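Skisier Guest House Collects Winter Coats Ahead of October Move
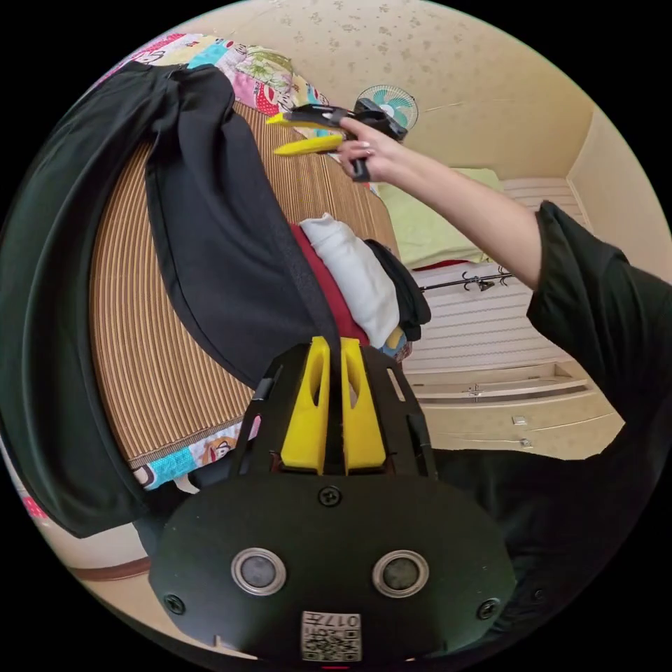

A black garment laid across a bed with a striped woven mat, beside a small pile of folded clothes.

2024-07-04

LEHNER – The Skisier guest house has started sorting the clothing and bedding stored in its upstairs rooms, the first step in a move to a smaller building on Illel Street planned for October.

The house has 17 bedrooms and has rented them by the month to seasonal workers at the Grullell cannery. Over the years many tenants left things in the closets when their contracts ended. House rules allow the staff to give away anything that has not been claimed after a year.

The work is being done one room at a time. Clothes are taken out of the closet, laid on the bed, checked for tears and missing buttons, and folded by type. Coats and jackets are handled first. They take up the most space, and the thrift store in Lehner has asked to have them before the fall.

By Wednesday evening the staff had listed 384 items from the first six rooms. Of those, 37 were coats or heavy jackets. Most of the rest were shirts, work pants and sweaters. Pockets are emptied before anything is bagged, and any papers or keys go into an envelope marked with the room number. The envelopes are kept at the front desk.

Bedding is sorted separately. Quilts and pillows in good shape will go to the new building, which has 36 beds in shared rooms. Woven mats will be aired in the yard and kept as well. The wall fans will stay where they are and pass to the next owner of the property.

Clothes with small damage are set aside for a mending table on the ground floor. Items too worn to fix will be cut up for cleaning rags or sent to the textile bin at the Lehner transfer station.

Former tenants who think they left something behind can ask at the front desk between 9 a.m. and 4 p.m. on weekdays. They should bring the month and year they moved out and, if possible, the room number. Items can be held for two weeks after a request is made.

The thrift store will pick up the first load of coats later this month. The upstairs rooms are due to be cleared by the end of August, and the kitchen and storage shed will follow in September.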